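Workshop Tips: Setting Up a Tabletop Robot Arm So You'll Want to Use It
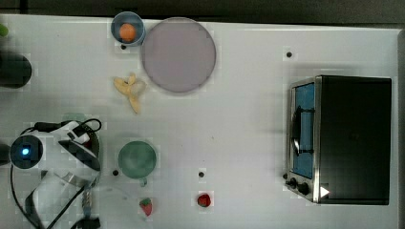 I've been building small arms at home and at our shared workshop in the evenings, and the thing I keep telling people is that the arm is the easy part. The table is where your weekends go! A so-so arm on a good table will teach you plenty, and a lovely arm on a wobbly table will drive you up the wall. So these are my table tips, more or less in the order I wish I'd had them. Skip around as you like.

The table

Go for white or very light. Most of what you'll want the arm to pick up has some color to it, and a plain pale top makes life easy for whatever camera you end up using. Matte beats glossy by a mile. If all you have is glossy, try scuffing a corner with fine sandpaper and see if you like it before you do the whole top.

Drill your holes early, while the top is bare and you can lay it across two sawhorses. I use them for clamps, for posts, for dropping a cable through. Put masking tape over the spot first, drill from the good side, and clamp a scrap board underneath so the bottom doesn't tear out. Vacuum right away - the dust gets into everything, and joints hate it.

Then sit on the table. I mean it. If it sways with you on it, it will sway when the arm stops short, and every position you saved will be off by a little. A diagonal brace across the back legs fixed mine in one evening.

Mounting the base

Bolt it. Clamps are fine for a first afternoon but they creep. I put the base near a corner, which leaves the middle open for the work and gives me a clear side to reach in from. Use washers as wide as your thumb on the underside and snug the bolts in a cross pattern, a little at a time. Check them again after the first week and then whenever you think of it.

Draw around the base in pencil once you're happy. When you take it off to fix something (you will), it goes back in the same place.

Cables

Oh, cables. Leave slack at every joint, then move the arm by hand, power off, through the whole range you plan to use. Watch each loop as you go. Anything that pulls tight needs more slack, and anything that flops down onto the table needs a tie or a bit of hook-and-loop wrap. I like the hook-and-loop kind because I change my mind a lot.

Never tie across a joint. Tie on either side of it and let the loop do the moving.

Label both ends. Paint marker on a scrap of tape is plenty.

Power and stopping

Put one switch where your free hand rests. Mine is a Goltov foot switch that I moved up to the table edge, and it's been great. The arm, the lights and the gripper supply all hang off one power strip, but the stop switch cuts only the motors, so I can still see what I'm doing.

Find out what your arm does when the motors lose power before you need to know. Some droop. If yours does, keep a folded towel under it the first few times. And keep your face out of its reach while it's moving, even at low speed, even when you're sure.

Things to practice on

This is my favorite part! Raid the play kitchen and the cupboard. You want a mix of shapes that each ask something different of the gripper. A ball-shaped fruit wants to roll away, so start with it sitting in a small bowl, where it can't get far. A cup with a handle gives you two ways to grab, and you'll learn a lot from trying both. A splayed banana peel is wonderful practice because there's no obvious place to take hold. Plates are mean. They're low and wide with not much edge to get under, so save them for later or use one as the place you put things down.

Go small last. Berry-sized pieces need a steadier approach, and you'll find out fast how well your table is leveled. I dropped a toy strawberry so many times in November that I put a strip of foam along the front edge, and I've left it there since.

A toaster oven is a terrific next step once picking up and putting down feels easy. You get a door with a handle and a couple of knobs, all on one box that stays put. Leave it unplugged. Tape the plug to the back so no helpful person plugs it in for you. Set it at the side of the table with the door facing the open area and plenty of room for the door to swing, and put a rubber mat under the feet or it will scoot when the arm pulls.

My oven tips, all learned the slow way:

Open the door by hand 50 times before the arm ever touches it. The hinge loosens up and the pull gets more even.

Put a small marker on the table or the front edge of the oven so you can set it back in the same spot after cleaning.

Dark glass and shiny trim confuse cameras. Move your lamp before you change your settings.

Teach the pull as a curve. A straight pull fights the hinge and something will bend.

Keeping the work area repeatable

Trace every object's starting spot in soft pencil. It wipes off with a damp cloth and it saves you so much head scratching. When a run goes wrong, the first question is whether the thing was where you thought it was, and with a pencil line you can answer it in a second.

Work in rounds. I do 14 tries with one object, write down how it went, then swap. Any longer and I get sloppy about putting things back straight. A cheap notebook works better for me than a spreadsheet, since my hands are usually busy and a bit grubby.

Change one thing at a time. Everybody knows this and I still have to write it on the wall.

Lighting

Two soft lamps, one on each side, up high. I run mine at 900 lumens on the left and 700 on the right, only because the window is on the right, and I pull the shade after lunch. If you can see a hard shadow of the gripper on the tabletop, bounce the lamp off a piece of white foam board.

Turn off anything that flickers. An old shop tube overhead gave me weeks of odd camera readings.

Parts I've liked

Mendent rubber fingertips are soft, grippy and easy to swap, and I cut them down with ordinary scissors. Calvo makes a little drawer set that fits under my table and holds every screw I own. Staklow hook-and-loop wrap comes on a long roll, so you can cut it to whatever length you need. Plenty of other stuff would do as well. Try a bicycle inner tube for fingertips if you have one lying around, it's surprisingly good!

Cleaning up

Wipe the table before each session, and the fingertips too. Skin oil and dust make a slick film on rubber, and you'll blame your code for it. Dish soap and water, dry cloth, done. Don't use solvent on soft fingertips. Mine went gummy overnight.

Park the arm folded and low, switch off at the strip, and toss the small pieces in a jar with a lid. If you share the space, leave a note on the table with what's set up and what's okay to move. Ours is a scrap of cardboard that says "pencil lines matter" on one side and "help yourself" on the other.

Next on my list is a drawer with a proper knob, and maybe a jar lid if I'm feeling brave - if you've gotten an arm to open a jar at home, send me a note, I'd love to know which fingertips you used.

Updated 16/03/2020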